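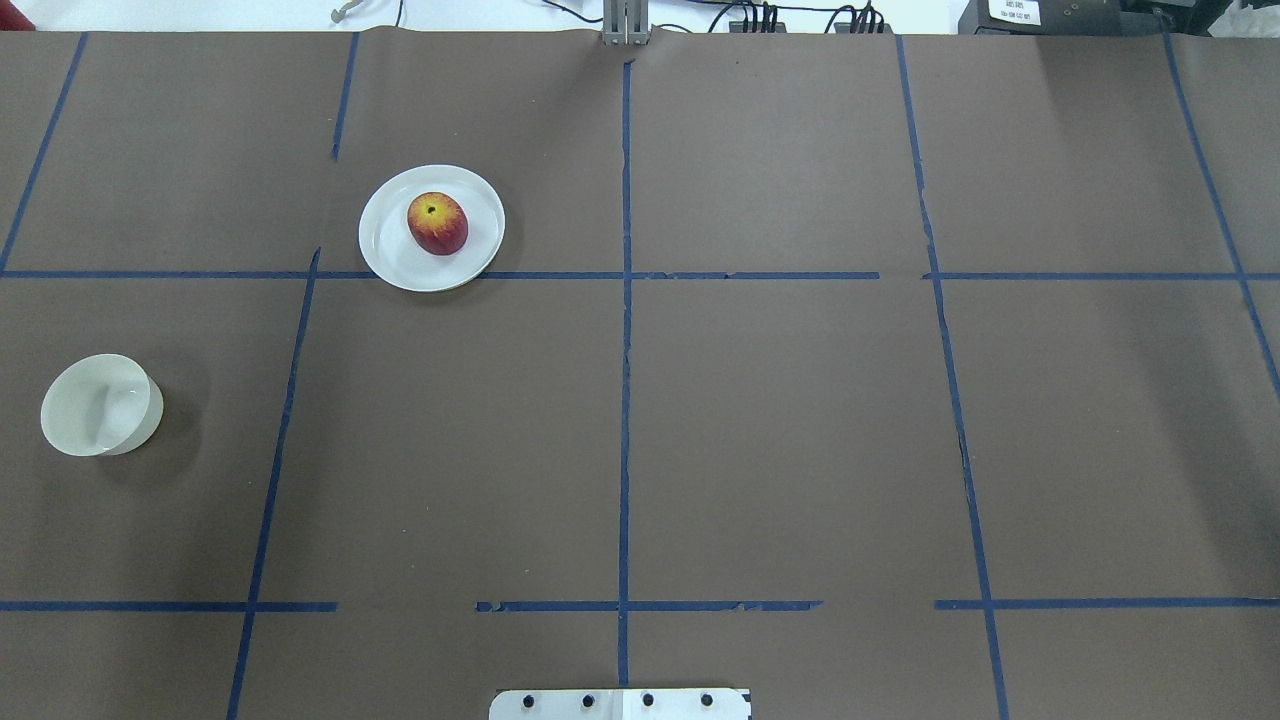
About Selta. Small firm, one question: can a machine do your chores yet? Short answer, not many. We started with clearing up after a snack. An apple on a plate, a bowl tipped on its side, blue tape to mark the table out. Easy for a child. Less so for us.

Started out as Grusau, in a unit behind the Tillman works. 543 tries at the first chore, all writen up.

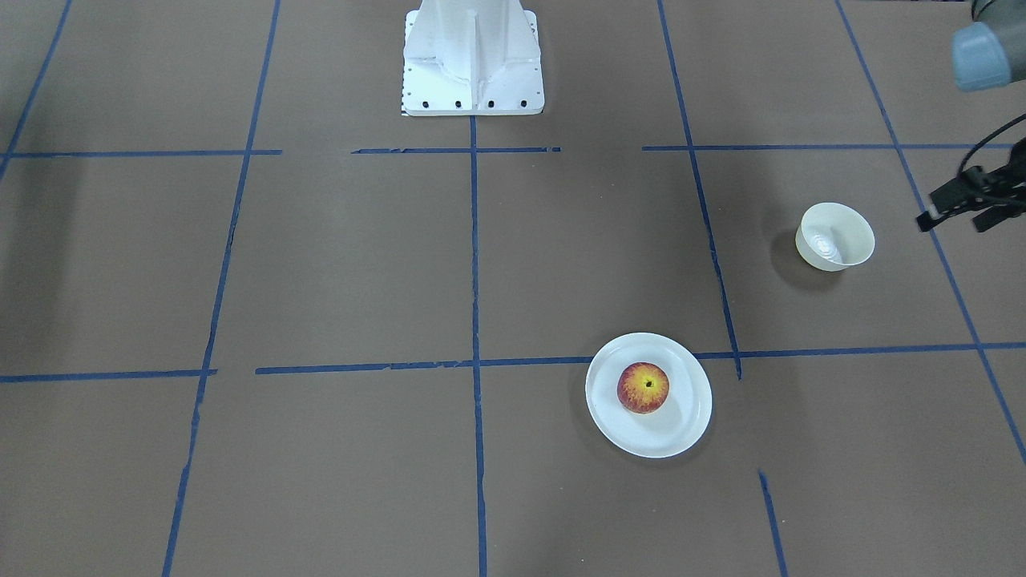

Shop-floor jobs next. Sorting, stacking, feeding a press. Going better than the kitchen ones, parts don't roll off. Target is 900 tries per job before we let anyone quote us.

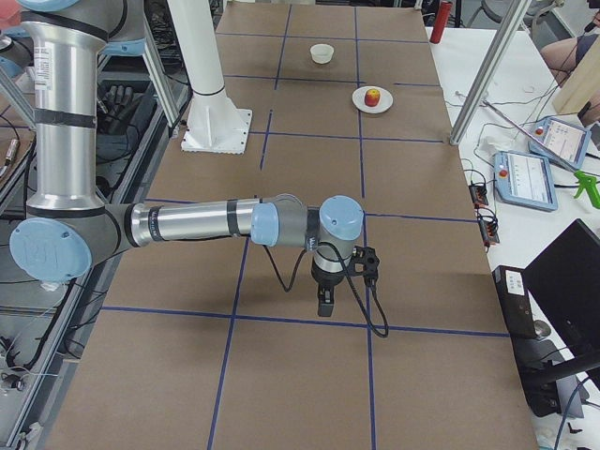
Arm and gripper over the taped table

Stonex is our test kit for schools and workshops. £2,499, next batch August. Tape included, 80 metres of it.
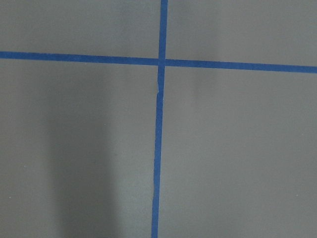 Tape lines, close up

Visits welcome, ring frist.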